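Mesport Folding Step Stool, Eight Months In

I bought the Mesport folding step stool back when we moved into the apartment with the tall kitchen cabinets, and I've been meaning to write this up ever since (sorry to everyone who asked in the comments!).

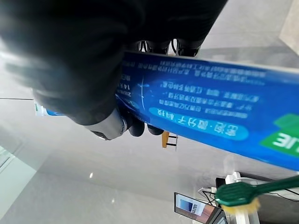 So, background. I'm five foot one. The top shelf in our kitchen might as well be on the moon, and for the first couple of weeks I was climbing on a dining chair in my socks to get the rice down. My friend Mahnaz caught me doing it one Saturday and gave me such a look that I ordered a stool that same night.

I went back and forth between the Mesport and the two-step one from Bunex. The Bunex was 20 dollars more and has a grab bar at the top, and I'll be straight with you, I picked the Mesport on price and because it came in a nice dark green. It was 33 dollars when I got it. I've seen it go up and down a bit, so check before you buy.

It shows up already put together, thank goodness. You pull the front legs out, push the middle of the step down with your hand and it clicks. Folding it back up is a different story. There's a little red tab under the top step and for the first month I could not get it to release without pinching my finger. It did loosen up! Now I do it with my foot, which I'm sure the leaflet says not to do.

Steadiness is good. The label says it holds 200 pounds, and my husband Farhad, who is close enough to that to be nervous, has used it to change the hall light more than once with no wobble on the tile. On the living room rug it rocks. I don't love it there and mostly go up one step and stretch, or drag the whole thing over to the bare floor if what I'm doing can be moved.

The treads have a grippy rubber top with raised dots. Great with shoes, fine with socks, pretty unpleasant in bare feet first thing in the morning. They also hold on to flour like you wouldn't believe. I bake a lot in November and by the end of the month the dots were full of it. An old toothbrush and dish soap gets it out, but you have to dry it properly or the hinge gets a bit squeaky. One drop of sewing machine oil fixed mine.

Folded flat it slides between our fridge and the wall with room to spare. That was the big selling point for me. My sister-in-law Marjan has the old wooden Mirzaei stool that doesn't fold at all, and it's gorgeous, and she trips over it every single day.

What bugs me: the feet. They're plastic caps that just push on, and one of the back ones came off around month five and vanished. I wrote to Mesport and got an answer in 9 days, with a free pair in the mail a little after that. Nice people, slow people. I put a dab of glue in all four caps when the new ones came and haven't had trouble since. I kind of think they could do that at the factory.

I also wish it had a handle cutout. You end up carrying it by the top step, and if you grab it wrong it starts to open on you while you walk. Farhad put a loop of webbing on ours and that's been fine, if not very pretty.

Would I get it again? Yeah, I would, for a kitchen with a hard floor. If you've got carpet everywhere or you're a little unsure on your feet, spend the extra on the Bunex and get the grab bar. My mom tried both and it took her maybe two seconds to choose the one with something to hold.

Four stars. The green has chipped a bit on one leg where it bumps the fridge, but you'd have to go looking for it.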